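Moving the Gotatia help desk off email
Speaker notes, 20 minutes plus questions

Slide 1. Say hello, say where we started. In May the Gotatia office had 40 staff and one shared mailbox. Every request went in there: passwords, printers, new laptops, billing errors.

Slide 2. The backlog. 1,130 open messages when we exported the mailbox. Many were duplicates – people wrote again when they got no answer. Pause here, let them read the chart.

Slide 3. What we picked. We tested Desis and Turunen for two weeks each. Turunen had better reports. Desis let people keep sending email and turned each message into a ticket, so we went with Desis. Don't get into pricing unless asked.

Slide 4. The import. We did not bring everything over. Anything older than 200 days was archived and the sender got a short note. 58 people wrote back to say their problem was still there. Those went in as new tickets by hand.

Slide 5. Categories. First version had far too many. Staff chose "Other" nearly every time. We cut the list to six and moved the rest into a free text box. Show the before and after menus.

Slide 6. Routing rules. Password tickets go straight to the front desk. Billing goes to the Ciltus team. Everything else waits for the morning check at 9:15.

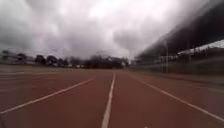 One of the Ciltus team objected at the review that billing tickets still reached them without an account number, and asked for the field to be required. We made that change the same afternoon. Mention that it should have been there from the start.

Slide 7. Still open. No single sign-on yet. Phone requests are typed in by whoever picks up, and some get missed.

Slide 8. Contact page. Leave it up during questions. If the demo login works, offer to show the ticket form live.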